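FOR IMMEDIATE RELEASE
10/24/19

Plondeck Asks Office Workers to Please Keep Doing What They Are Already Doing

TOLLALBRIDGE – Plondeck, a maker of desk goods with 15 employees and one good window, today opened the second round of its Propped Up survey, a study of what people put under their monitors when nobody from purchasing is watching.

The first round closed in June with 1,000 replies. Plondeck had hoped to learn which of its adjustable risers people liked best. Most people, it emerged, liked books. Textbooks led by a wide margin, followed by printer paper, phone directories and, in one case from an accounting office, a fondue set.

"We sell a very nice riser," said Ngọc Doãn, who founded the company. "It has a knob. I have shown people the knob. They nod politely and go back to their hardcovers."

Respondents were firm on method. Hardcovers go on the bottom, wide ones first. The book on top should be one you can bear to look at all day, as its spine will be closer to your face than most of your coworkers. Subjects that sounded useful in graduate school do especially well in the middle, where they are safe from being opened.
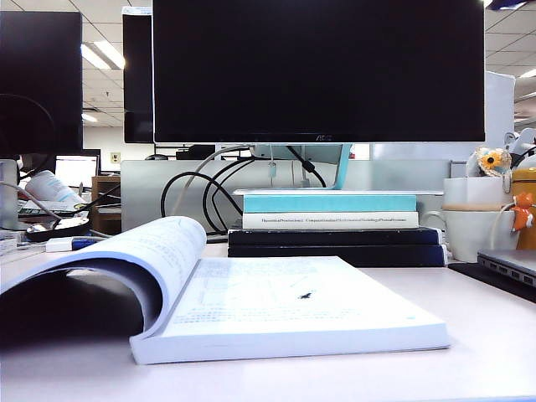

The trouble starts when somebody needs to look something up. Survey takers described lifting a screen with one hand and tugging at a chapter on statistics with the other, and 2 of them described what happened next in more detail than the form allowed. A common fix is to keep the paperbacks out of the pile and leave them open on the desk, where they curl up at the pages and take over the space meant for the keyboard.

The new round adds questions on cables, mugs and small figurines. Hạnh Lục, who runs the survey, asked for the last item herself after reading the comments from June.

"People wrote whole paragraphs about their little animals," Lục said. "They gave the monitor one word, and the word was 'fine.'"

Plondeck hopes to collect 3,000 replies this time. The form takes a few minutes and can be filled in by anyone who works at a desk, including a kitchen table that has been called a desk for long enough. Photos are welcome. Tidying up beforehand is discouraged and, judging by the first round, unlikely.

Everyone who takes part will get a coupon for the Prolix riser, the one with the knob. It is the height of four average textbooks and cannot be read.

Survey forms are available from the Plondeck front desk in Tollalbridge, or by mail on request. Press questions should go to Hạnh Lục at the same office.

###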